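Ticket 3262
Subject: Glitter and small crumbs stay in the seams of quilted mattress
Product: Vongate mattress, quilted top, white
Category: Care and cleaning
Status: Solved, waiting for confirmation from customer

Customer message, Thursday, 9:12

Hello Vongate support,

I bought your mattress with the quilted top for our guest room in April. The mattress is good and I have no complaint about the sleeping. My question is about cleaning.

We used the room for wrapping presents and decorations, and the bed had no cover on it. Now there is fine glitter in the stitched lines between the puffy parts. From the top of the puffy parts it goes away easily, but in the lines it stays. I tried the following:

1. Vacuum cleaner with the normal floor head. It pulled the fabric up and I stopped, because I was afraid for the stitches.
2. A damp cloth. The glitter moved from one line to the next line and some of it stuck more than before.
3. A lint roller. It works on the high parts only. I used 12 sheets and the lines look the same.

The care label says only "spot clean", and it does not say anything about dry dirt. Can I use a brush? And can I take the top off and wash it? I do not see a zipper, only the gray band on the side.

Thank you for your help.

Reply from support, Thursday, 10:40

Hello,

Thank you for the clear list, it saves us both some time.

Please do not try to take the top off. On this model it is sewn to the gray band and there is no zipper. If you open the seam, the warranty ends.

You can use a brush, but it must be a soft one. Please stop with the damp cloth for now. Dry dirt should be removed dry, and water comes only at the end if there is a stain. Let the surface dry fully before you begin, with the window open if possible.

The steps are these:

1. Take off everything from the bed. Pick up the bigger pieces by hand first.
2. Lay a clean dustpan flat on the mattress, with the opening toward the dirt. If your dustpan has a rubber lip, check that the lip is clean, or it can leave a gray line on white fabric.
3. Work on one small area at a time. Brush along the seam and not across it. The seams are curved, so you need short movements.
4. Empty the pan often. When it is full, the fine dirt falls back.
5. Finish with the vacuum cleaner on the lowest power, with the small upholstery head.

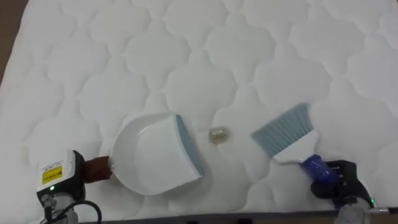
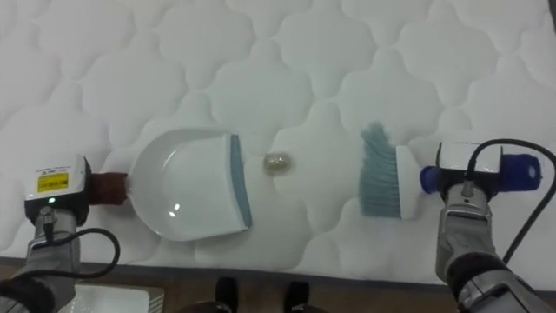 Please keep the pan flat when you move it. If the front is pressed down into the padding, it makes a small hill behind it and the dirt rolls away from you. Many people press harder when it does not work, and this makes it worse. A light hand is better.

For the glitter that stays after step 5, take a strip of masking tape, fold it around one finger with the sticky side out, and touch the seam with it. Do not rub. Do not use strong packing tape, it can pull fibers out of the fabric.

Please tell us how it goes.

Customer message, Thursday, 14:25

Hello again,

I waited until the surface was dry and then I did the steps. I used a soft hand brush from Stutell that we had in the kitchen cabinet, washed and dried before. It took me 40 minutes for the whole mattress.

The result is much better – I would say 80 percent of the glitter is gone. The brushing along the seam made the biggest difference. Before, I always went straight from the head to the foot, across all the lines. The masking tape is slow but it works well near the gray band, where the brush does not reach so good.

Two small questions remain:

Is it allowed to turn the mattress and beat it from the back? My mother did this with the old one.

And do you recommend a cover? I found one from Yeon and one from Foltport, but I do not know which type is right for a quilted top.

Reply from support, Thursday, 15:50

Hello,

I am glad to read this. For the rest of the glitter, I would repeat the tape after a few days. Some of it comes up by itself when the padding is used.

Please do not beat this mattress. The filling under the quilted top can move, and then the puffy parts become uneven. You can stand it on its long side for one hour and brush downward with the same soft brush. Ask a second person to hold it – it is heavier than it looks.

About the cover, we do not test other brands, so I cannot tell you which one to buy. Choose a thin one with an elastic edge that you can wash in the machine, and measure the height of your mattress first. A very tight cover presses the padding flat. If the room is used for handwork, an old flat sheet over the bed is also enough.

I have asked our team to add the dry cleaning steps to the care page for this model. I set the ticket to solved. If you write an answer to this message, it opens again.

Vongate support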